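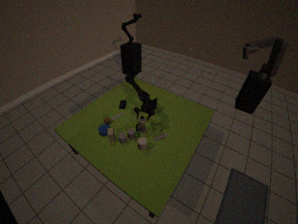 How to Paint a Tabletop So the Finish Lasts

By Mwanahawa Waweru
December 15, 2019

We use cookies to improve your experience on this site. By continuing to browse you agree to our cookie policy.

A painted tabletop takes more wear than any other painted surface in a house. Plates slide over it, elbows rest on it, and hot mugs get set down wherever there is room. Most of the peeling tops I am asked to redo failed at the bottom layer, where the paint met old wax or a glossy finish that was never sanded. The steps below are for a solid wood or veneer top. Laminate needs a different primer, and I cover that near the end.

What you need

Degreasing cleaner and clean rags
Sandpaper in 120 and 220 grit
Bonding primer
Water-based enamel in your color
Clear water-based topcoat, satin or matte
A four-inch foam roller and two spare sleeves
A good angled brush for the edges
Tack cloth

I use Prarum bonding primer and Gusetti enamel. Any enamel sold for cabinets and trim will do the same job. Wall paint will not. It stays soft for a long time and sticks to anything you leave on it.

Step 1. Clean the top

Wipe the whole surface with degreaser, then go over it again with plain water. Do the underside of the rim too, where hands have been grabbing it for years. Let it dry overnight.

If water beads up on the surface, there is still wax or furniture polish on it. Clean it again.

Step 2. Fill and sand

Fill dents and gouges with wood filler and let it harden fully. Sand the filled spots flush with 120 grit, then sand the entire top with the same paper until no shiny areas are left. Keep a light hand on veneer. It is thin at the corners and you can go through it in a few strokes.

Vacuum the dust and wipe with a tack cloth.

Step 3. Prime

Brush the edges first, then roll the flat area in long passes from one end to the other. One thin coat is enough on most tops. Dark stains such as mahogany can bleed through light colors, and those need a second coat.

When the primer is dry, sand lightly with 220 grit. It should feel smooth when you drag your palm over it. Clean off the dust. 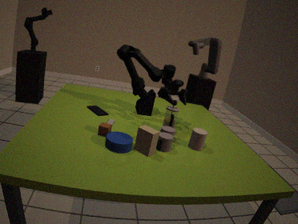

Step 4. Apply the color

Stir the can well. Do not shake it, or you will roll bubbles into the finish. Pour a little into a tray and load the roller evenly.

Bright greens and yellows cover poorly. Plan on three or four coats for those, where a gray or navy would take two. You can save a coat by having the store tint your primer toward the final color. I did that last April on a kitchen table for a cafe called Gökçe and got full coverage in three.

Keep each coat thin. Lift the roller as little as you can, and finish each section with one slow pass in the same direction. Check the edges after a few minutes and brush out any drips before they set.

Wait for the time on the can between coats. In a cold or damp room, double it.

Step 5. Topcoat

Let the last color coat dry for a full day. Apply clear topcoat with a fresh sleeve, two coats at least, three for a table that gets used every day. Check that the product says non-yellowing. Some clear finishes turn amber, and over white or pale blue it shows.

Choose satin or matte if the table sits near a window. Gloss shows every scratch and every speck of dust that landed while it dried.

Step 6. Let it cure

Dry and cured are different things. You can touch the top after a few hours and set light objects on it after 36 hours. Hold off on hot dishes, wet glasses and scrubbing until the full cure time printed on the can has passed. A tablecloth is a bad idea during this period because it traps moisture.

Laminate tops

Scuff the surface with 220 grit and clean it well. Use a primer labeled for laminate or glossy surfaces, and let it sit for a full day before the first color coat. Everything after that is the same. Loose edge strips should be glued down before you start.

Fixing chips later

Save a small jar of the color and label it with the name and date. Sand the chip lightly, dab on color with an artist's brush, let it dry, and cover it with a touch of topcoat.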